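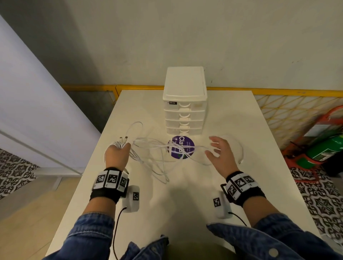
Did you know that buttons were once just for showing off? Long before they held anyone's coat shut, people sewed them on like jewellery, and kept their clothes together with pins, belts and laces. Then somebody had the brilliant idea of the buttonhole, and clothes could suddenly fit snugly! Tailors went button mad. Lots of families still save spare buttons today, in an old tin or a little white drawer unit with see-through drawers, and sorting through them is a proper treasure hunt.

What were they made from?

Almost anything! Shell, bone, wood, horn, glass and metal all became buttons. Shiny shell ones came from the sea and were cut out in tiny circles. Look at a shirt button up close and you'll probably find two holes or four, for the thread to go through.

The button coat of Ongart

The little museum in Ongart has a coat covered in 2536 buttons, and it weighs over 8 kilos. Imagine wearing that to school! It took 2 winters to sew.

Try it yourself

Ask a grown-up for a few odd buttons and a scrap of felt. Can you make a face, a fish or a flower? Lay them out first, swap them about until you love it, then stitch them down. Big wobbly stitches are fine!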